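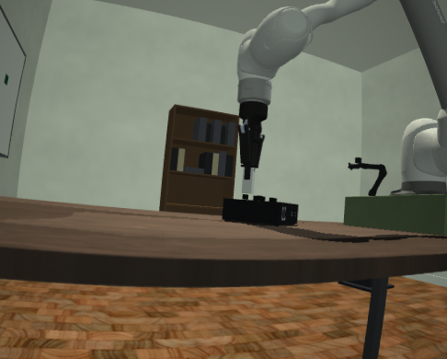 Sim cell, Moltiser build. Arm 1 over the panel, arm 2 parked on the green block.

24/05/2020

Spent most of today on the handling rules for the panel task. The old sheet was written for the drawer task and nobody had gone back over it. It talks about clearances and grip force in a way that makes sense for a handle and very little for a small slider. I kept what still holds and rewrote the rest. Draft is in the Cemeck folder under "rules, panel".

Main change is the approach. The old sheet let the arm come in at any angle as long as the end point was right. For the panel we now want the tool vertical before it drops below the hover height, and it stays vertical until it is back up. Sideways motion below hover is allowed only along the slot being worked. If the planner wants anything else, the run is stopped and marked, and it does not get counted as a success even if the slider ends up where it should.

Hover height is set at 18 mm over the top face. I went back and forth on this. Lower saves time, but the margin has to cover the panel being turned on the table, and the panel pose is randomized in Shemweta by default. Leave it alone until we have the August numbers.
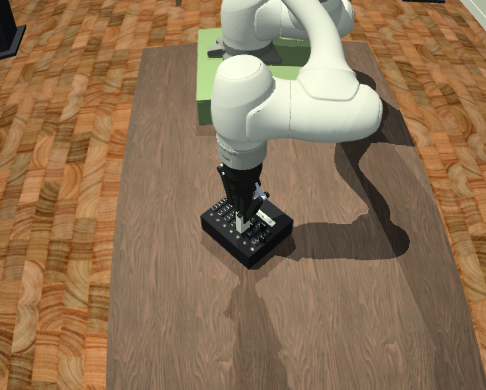

Second item is what counts as contact. The Cluvatico logger flags any touch between the tool and the panel, so a normal slider push and a finger scraping the housing come out as the same event. Not usable for a safety rule. Split it as follows:

Working contact: held block or pad against the slider named in the command. Allowed.
Neighbor contact: same part against any other slider. Log it, carry on, count it against the run.
Housing contact: any part of the gripper against the body of the panel. Stop.
Table contact: stop, and the run goes to review before the seed is used again.

Two people should read every stopped run, and they should not talk about it first. We did this for the drawer task and the labels were a lot cleaner afterward.

Arm 2 rule stays as it was: if it has no job in the task it stays parked, brakes on, and it is still in the collision model. I found more than 7 configs where someone had taken it out to speed up planning. Put it back in all of them. A plan that only works with the second arm missing is no good on the real cell. 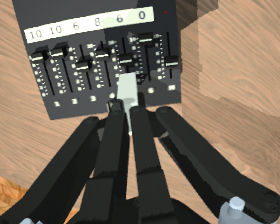
Channel naming also needs to be fixed in writing. Commands go by the number printed on the panel, never by "left one" or "third from the end", because left and right swap as soon as the camera or the panel is turned. Same in the notes and in file names. I have been sloppy with this myself – the entries from last week need fixing before anyone uses them.

Camera check before each batch: overhead and close view both have to show the tool tip at hover. If the hand hides the channel being worked in one view, the other view decides, and the reviewer writes down which one was used.

Open:
– Force limit on working contact. Using 2 N as a placeholder, no good basis for it yet.
– Does a neighbor contact that moves nothing count the same as one that does? I say yes for now.
– Retry rule. One retry seems fair, but the slider has to be read again first.
– Ask whether the drawer sheet should get the new contact classes too.

Next: rerun the baseline with the new stops turned on and see how many of the old successes survive.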